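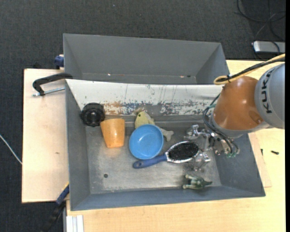

Subject: Re: [wimdale-users] Slow index rebuild after moving the catalogue

Preben Briem wrote:

> We moved the parish records catalogue to the new server in January and the
> nightly index rebuild now takes more than 4 hours. On the old machine it was
> done before the first person logged in. Same Wimdale version, same config
> file, copied across unchanged. The new server has faster disks and twice the
> memory. I have tried raising the worker count to 40, which made no difference
> that I could see. The log is full of this:
>
> merge: segment below threshold, deferring
>
> Is that an error or can I ignore it? Oliwia thinks the collation is wrong
> but we have not changed it.

Preben,

The message is a notice and does no harm in small numbers. If it fills the log, the merge step is being put off again and again, and each deferred segment is read once more on the next pass. That would account for most of the time you are losing.

Two things to check, in this order.

First, the collation. Oliwia may well be right even though you changed nothing. Wimdale does not store the collation in its own config file. It asks the system locale at start-up and uses whatever it gets. If the old server ran under a Danish locale and the new one came up as plain C, the sort order of the existing segments no longer matches what the merge expects. It will not refuse to run. It falls back to comparing records one at a time. Run

 wimdale-admin show locale

on both machines, if the old one can still be switched on, and compare the output. Look at the service account as well as your own login. They are often different, and it is the service account that counts.

Second, the segment threshold. The default is worked out from the size of memory at first install and then written to the config file as a fixed figure. By copying the file across you have kept the figure from the old machine. Delete the merge_threshold line altogether and restart. A new value will be written at the next rebuild.

I would put the worker count back to 2 while you test. The merge runs in a single thread whatever the setting says. The extra workers only feed it, and with 40 of them they spend their time waiting on the same lock. Wanda Krajewska went through this on the list when the Nowicki archive was moved, and her figures are in the thread called "workers and the merge lock". She got her best time with the default.

If the locale turns out to be wrong, correcting it is not enough by itself. The old segments have to be thrown away and built again from the records:

 wimdale-admin stop
 wimdale-admin drop-segments --all
 wimdale-admin rebuild --full

Take a copy of the data directory before the second command. drop-segments does not ask for confirmation, and in releases before build 231 it also removes the saved searches. Kobe Van Leeuwen has a patch for that, but I do not know whether it was ever applied to the packaged version you are using.

If neither of these helps, please send the first part of the rebuild log, from the start-up lines to the first deferred merge, together with the output of show locale. Plain text in the body of the message, please, as the list software strips attachments.

Edmund Kaczmarczyk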